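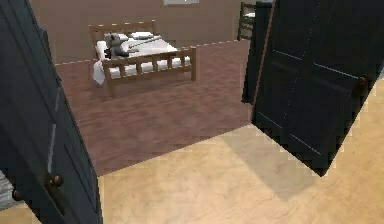 Dark double doors open onto a bedroom in a rendered interior.

Report of the Visit to the Ochoa Offices, Clollasbridge

In September, the Digital Services Group of the Murton Library Network visited Ochoa, the company that operates the Boldale community app. The visit was arranged at the invitation of Gleice Guerra, head of feed and ranking, and was attended by 12 members of staff from our branches. Rafsan Fakir led the party and prepared the notes on which this report is based.

Murton branches have used Boldale for the past two years to announce events, opening hours and closures. Over the summer, several branches reported that their posts were reaching fewer followers than before. The purpose of the visit was to learn how the new ranked feed works, what controls are open to members, and what the Network should change in its own posting practice.

Arrival and introduction

The party was received at 9 a.m. on the second floor. Ms. Guerra gave a short account of the change. Until the spring, Boldale showed posts in the order in which they were made. The ranked feed now places first those posts that the system judges a member most likely to open, reply to or save. The older view by time has been kept and can be chosen from the menu at the top of the home screen, but the app returns to the ranked view each time it is closed. Several of our staff asked whether this could be made a lasting setting. Ms. Guerra replied that the request is a common one and is under review. No date was given.

The "Less of this" control

Most of the morning was given over to a control that has been tested with a small group of members since early summer. A long press on any post brings up a panel with the choices "Less of this," "Mute for a month" and "Report." The first of these does not hide the account. It lowers the rank of posts that share a topic, a format or a source with the one selected, and the effect fades over several weeks unless the member uses the control again.

Ochoa reported that 1136 members took part in the test. Members used the control most often on repeated posts, meaning the same notice shared several times in one day. The team had expected long posts to be the main complaint, and these were seldom marked.

This finding has a direct bearing on our own work. It has been the habit at several branches to post an event notice in the morning, at midday and again before closing. Under the ranked feed, the second and third notices gain little, and they may lead members to mark the branch down. Ms. Guerra advised editing the first post when details change, which keeps its replies and its place. 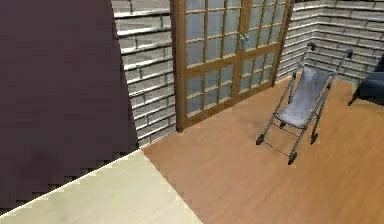 The party then moved to the testing area, where staff were able to try the control on spare phones loaded with sample accounts. Opinions were divided. Some found the long press hard to discover, and two colleagues opened the share menu by mistake. The panel's text was thought to be clear. Mr. Fakir asked how the control behaves with a screen reader, a matter of importance to many of our patrons. The engineer present stated that the panel is read aloud correctly on newer versions of the app but that the long press itself needs a different gesture when the reader is on. A help page on this subject is being written, and Ochoa has agreed to send us a draft.

Link previews and post length

A shorter session dealt with how posts are displayed. Text beyond 400 characters is folded behind a "Read more" line in both views. The date and place of an event should therefore come first. Link previews are drawn from the page at the time of posting and are not refreshed afterward, so a corrected web page will continue to show its old title in the app until the link is removed and added again. This explains the trouble that the children's department had with its summer reading page.

Questions from the party

In the afternoon, staff put questions they had gathered from their branches. On the matter of reach, Ms. Guerra confirmed that public bodies are ranked in the same way as any other account. Closure notices may be marked "Service alert," which places them in a separate strip above the feed for one day. Only three of our branches had been aware of this option. Ochoa asked that it be kept for real changes in service — storm closures, for instance — and not used for events.

On privacy, we were told that the account holder cannot see who has chosen "Less of this." A monthly total will be shown on the account page once the control is open to all members. 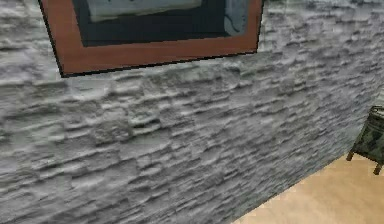 Pale stacked-stone wall in a rendered interior.

Actions for branches

Repeat posting of the same notice is to stop. Branches should edit the original post when a time or room is changed.

Service alerts are to be used for closures and changed hours only. Each branch should make sure that at least two members of staff know how to set one.

Event posts should give the date, time and place in the opening line. Staff who correct a web page after sharing it should remove the link from the post and add it again.

The Network thanks Ms. Guerra and her colleagues at Clollasbridge for their time. The draft help page on screen readers will be passed to all branches when it is received, and comments on it should be sent to Mr. Fakir at the central office.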